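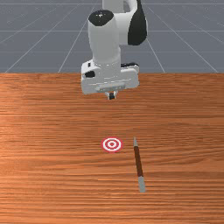
So-yul Cha would like it known that she never asked for a ballpoint of the month. She wrote to Karamanlidis in November with one complaint, which was that the refills for her favorite pen had been "improved" again and now skipped on the downstroke, and she asked whether the old ones could please come back. Her letter ran to four pages. By the last page the ink was barely hanging on, and the point was made.

The old ones are coming back.

NARODDALE: Karamanlidis, the family stationery maker, announced today that it is returning the Steria ballpoint refill to its original formula, effective with the next production run. The refill was reformulated two years ago to be smoother, quicker drying and more modern. Customers found it to be two of these at best, and wrote in to say so, many of them in pencil.

The company received 1345 letters on the subject. It had expected fewer. A mail cart was bought.

"We read them all, including the ones addressed to 'Whoever Did This,'" said the head of the refill department, who did it. "I would like to thank the public for its frankness, and for its very good penmanship under the circumstances."

The restored Steria refill will come in black, blue and the shade the catalog calls Harbor, which most customers call the other blue. It fits every Steria barrel sold since the line began, along with the Trisura desk pen, the one with the chain that banks used to be so fond of. Green remains discontinued. The company is aware of how people feel about green.

Refills will be sold in packs of two, as before. A plan to sell them singly in a keepsake tin has been withdrawn following comments on the tin.

Customers who stocked up on the newer refill and don't care for it may trade in unused packs at the Naroddale factory shop or by mail. Those who do care for it are asked to write in as well. Karamanlidis has set aside a small supply for them and would be glad to learn their names. Please allow almost 95 working hours for a trade to be handled, a figure supplied by the mail room, which measures things its own way and does not like to be hurried.

The company will also drop the slogan "The Pen, Rethought" from all packaging. Boxes already printed will be used up first, so shoppers may for a while find the old refill inside the new box with the new slogan on it. A sticker will explain this. The sticker is fairly long.

Each pack will include a slip of scribbling paper, another feature removed in the redesign and mentioned in a surprising share of the mail.

Ms. Cha has been sent a box of the restored refills with the company's compliments. She has replied, on one page this time, that the black is fine and the blue is fine, and that she would now like to talk about the caps.

Press samples may be requested from the Karamanlidis front office, Naroddale, mornings until 11. Please state color. Please do not state green.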